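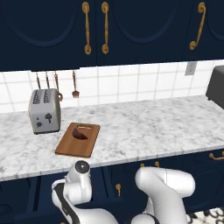
Simulated two-arm cell cannot reach the cutting board after I changed the base height

counter_height

I am setting up a two-arm Pamach in the Futidetti simulator, in one of the kitchens that come with it, and the left arm does not reach the counter anymore. The task is simple: pick up the piece of food and put it somewhere else on the counter. In the start pose the left wrist points up toward the front edge of the counter, just below the cutting board, and the dark reddish piece on the board is still some inches beyond it. From there the planner (Cimska, default settings) gives me "no valid path" almost every time. The toaster is further to the left and I do not think it is the obstacle, but I kept it in the collision list.

What I changed before the problem started: the base frame was at the floor, and I raised it to 816 mm in the cell file, because I understood that the arms should be mounted at this height. I also loaded a new home pose for both arms. I did not move the kitchen. I saved these two changes together, so I cannot say which one is guilty.

What I tried already: I made the planning time longer. I removed the toaster from the collision list, no difference. I moved the food nearer to the front edge of the board, and then it sometimes plans, but the elbow makes a very strange turn and the motion is slow. I can not keep it like this, the position of the board should stay as the kitchen gives it.

Is there a correct order to set the base, the home pose and the collision objects? The manual explains each one separately, but I do not find where it says what comes first. I would also like to know if I should look after the right arm at the same time, or park it and forget it until the left one is working.

gripper_in_june

Try to move the base closer. I had the same with another kitchen and it was only the distance. You can drag it in the viewer until it works and then copy the numbers to the cell file.

slowjoint

The answer before mine can help, but if you drag the base without checking the height first, you will fix one error with another one. I maintain a cell of the same kind (same arms, same planner, different kitchen) and I go in this order.

First the base. Please check what your 816 is measured from. In the Pamach model there are two frames with nearly the same name, one at the bottom of the stand and one at the shoulder plate. If you write the shoulder height into the bottom frame, the complete robot is lifted by this value and the stand is in the air. You do not notice it if you look only from the robot's side toward the counter. Turn the view so you can see the floor below the stand. If there is a gap, set the bottom frame back to zero and put the height in the stand length.

Then the distance to the counter. Leave enough room that the elbow can bend without touching the lower cabinets. In your kitchen the lower cabinets have gold handles and knobs, and these deserve attention. Check if they are part of the cabinet collision shape. In my kitchen the cabinet was one box and the handles were only visual, so the planner was happy and the elbow went through a handle on the screen. In another version of the same kitchen each handle had its own shape with a big margin, and the planner refused paths that were good. Show the collision shapes in the viewer and look at them one time. It takes a few minutes.

After this, the home pose. Load it only when the base is final. A home pose is just joint angles, it does not know where the counter is. If the wrist starts lower than the counter edge, the planner must first bring it back and up before it can go over the board, and with the default settings it often does not find this. I would add one waypoint above the front of the counter, with the tool pointing down, and plan in 2 parts: home to waypoint, waypoint to food. For me this repaired most of the "no valid path" messages. The strange elbow turn is a sign of the same thing, it takes the long way around because the short one is blocked by the edge.

Collision objects are the last. Put the toaster back in. Also put in the upper cabinets and the utensils that hang under them, if your kitchen gives them as separate objects. The planner likes to lift the elbow high, and with a tall base this can become a problem later.

For the right arm: park it, but leave it in the collision check against the left arm. If you take it out completely, your left arm will learn paths that go through it, and you do all the work again when you need both. I park mine with the elbow out to the side.

One more thing, small. Save the cell file after each step under a new name. I have 4 files for one cell and I was glad for it more than once.

counter_height

Thank you, it was the frame. I turned the view and the stand was hanging above the floor. I put the bottom frame to zero and entered the height as stand length, and the arms came to the place where I expected them.

The first part with the waypoint plans now every time I start it. The second part still fails sometimes – I think the grasp direction is wrong, because the tool comes from the side and the board is in the collision list with a margin. I will make this margin smaller and try from above. I did not look at the handles yet.

To the first answer: I did try to drag the base also, and it went better for the board, but then the elbow was inside the lower cabinet.

slowjoint

Good. For the grasp, look at the margin of the food too, not only of the board. When both have a margin they overlap, and the planner sees a collision before the arm has moved. Allow contact between these two objects, and allow contact between the fingers and the food for the last part of the path. The Zhong plugin has a checkbox for it, but it resets when you reload the kitchen, so I write it in the cell file by hand.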